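Vorkthorpe Robotics Support
Ticket: Grasp planner reports "target reachable" and then aborts at pre-grasp on shelf picks
Product: Kollier (grasp planning and whole-body control)
Version: release 28, upgraded from 19
Status: Reopened
Priority: Normal
Opened by: Mirjam Hämmerli
Assigned to: Domingo Arancibia

Mirjam Hämmerli
Opened 7th June

We run one humanoid on shelf pick tests. Since the upgrade, picks from the upper shelf abort at the end of the pre-grasp move. The arm gets there, the hand opens, and the planner throws the plan away with this:

[planner] target reachable: true
[planner] pregrasp: reached
[planner] approach: rejected (collision, object/support)
[planner] retry 1 of 6
[planner] approach: rejected (collision, object/support)
...
[planner] retries exhausted, returning arm

The release notes say collision checking is "more robust" in this version. I would like to know what that means in terms of code, because from where I sit it rejects grasps the old one accepted.

Already tried: restarting the stack, re-running hand-eye calibration, swapping the soft object for a rigid box. The rigid box gets picked. The soft bag does not. Lower shelf not tested with the bag yet.

Domingo Arancibia
Support

Thanks for the log excerpt. This error usually means the camera calibration has drifted. Could you repeat the calibration with the long routine and send the residuals? Please also check that the shelf is well lit, as shiny painted surfaces can produce noisy depth.

Mirjam Hämmerli

Residuals attached. They are the same as before the upgrade, to the last digit I care about. I don't believe in a calibration drift that spares boxes and only shows up on bags.

Depth on the shelf is noisy near the front lip. It was noisy in release 19 too, and release 19 picked the bag.

Domingo Arancibia
Support

Understood. Could you pause the run at the point where the approach is rejected and send a head camera view along with the planning scene dump? I would like to compare the real hand position with the one in the model.

Mirjam Hämmerli

Dump attached, view inline. Right arm, upper shelf, black bag.
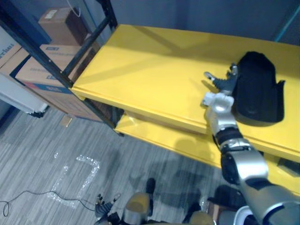
Mirjam Hämmerli

The fingers are spread at the left side of the bag and the forearm comes up over the front edge of the shelf. Compare with the dump. In the dump the bag is a box, upright, with corners. The one on the shelf has a rounded top and a flat base, with a flap or strap out to the right. Your fitted box takes in the strap, so it is much too wide, and its bottom face sits below the shelf surface. The planner then finds that the object overlaps the shelf and blames the approach.

I also see a strip of "obstacle" in the voxel map lying across the shelf under the forearm. There is no such thing on the shelf. What is there is the shadow of the forearm. I'm not claiming the shadow causes it, but I'd like someone to rule it out before I'm told to change the lighting.

Domingo Arancibia
Support

This is very useful, thank you. I agree the fitted box is wrong. In release 28 the object fitter was replaced by one from the Jalali perception package, which tries a set of basic shapes and keeps the best scoring one. It should have chosen a rounded shape here. I have asked the perception group why it did not.

In the meantime, please set

fitter.allow_primitive_fallback: false
scene.support_margin: 2 mm

and try again. The first setting makes the fitter use the mesh hull. The second allows a small overlap between object and support surface.

Mirjam Hämmerli

Tried both. Result: approach accepted, bag grasped and lifted. Then I put the margin back to zero and left the fallback off. Approach rejected. Then fallback on with the margin at 2 mm. Rejected.

So both are needed, which makes me think there are two bugs and the ticket is about to be closed on a pair of workarounds. A margin that lets objects sink into shelves is fine for a soft bag. I don't want it on for anything rigid.

Is the margin per object or global? The documentation says per object. The parameter server only shows me one value.

Domingo Arancibia
Support

It is global in release 28. The documentation describes the planned behavior. I have reported that as a documentation error.

On the obstacle strip: we replayed your dump with the self-filter log turned up. The self-filter removes depth points that belong to the robot's own arm. In your dump the forearm pose it uses is one cycle old, so points from the edge of the forearm survive and get written into the map over the shelf. They land close to the shadow, but the color image is not used at this stage, so the shadow can't be the source.

Mirjam Hämmerli

Fine, I accept that about the shadow. A one-cycle-old pose should only matter while the arm is moving, though, and I had it paused. Why was the strip still there?

Domingo Arancibia
Support

The points were written during the move. Clearing only happens where the camera can see past a voxel, and at the pre-grasp pose the forearm itself blocks that view. They stay until the arm goes away. You can check this with:

kollier-map clear --region shelf_upper --at pregrasp

Mirjam Hämmerli

Confirmed. Strip gone after a manual clear, and it comes back on the next reach. It isn't what rejects the approach: with the map cleared and default settings the bag is still refused. Please track it separately so it doesn't get lost under the fitter problem.

Status changed: Open to Solved (workaround provided)
Changed by: automatic rule, no reply in 6 days

Mirjam Hämmerli

Not solved. I replied last. The rule seems to count silence from your side as agreement from mine. Reopening.

Status changed: Solved to Reopened

Domingo Arancibia
Support

Apologies, the rule should not have fired. Current state from our side:

Fitter choosing a box for rounded soft objects: reproduced here with your dump. The score rewards covering every point in the cluster, so a strap pulls it toward a box. Fix in review.
Support margin global instead of per object: accepted, planned for the December release.
Stale forearm pose in self-filter: accepted, split into its own ticket, you are on copy.

Would you be able to test a patched fitter on your setup?

Mirjam Hämmerli

Yes, if it comes with a way to switch back without reinstalling. I'll run it on the bag and the rigid box, upper and lower shelf, with the margin at zero. If it only passes with the margin raised then the bottom face is still wrong and I'll say so here.

I'd also like the log message changed. "Approach: rejected (collision, object/support)" sent both of us to calibration for no good reason. The object was in collision with the shelf before the arm had planned anything, and the planner could have said that at the start of the pick.

One more question for the perception group. A colleague on the Jokudari integration uses the same fitter with a different planner and sees nothing like this. Does their planner skip the object/support check, or do they ship an older fitter?

Domingo Arancibia
Support

Patched build uploaded to your account. The old fitter stays installed next to it, select with fitter.backend: legacy. Message change filed as a request. I do not have an answer on the Jokudari question yet and have passed it on.

Status: Waiting for customer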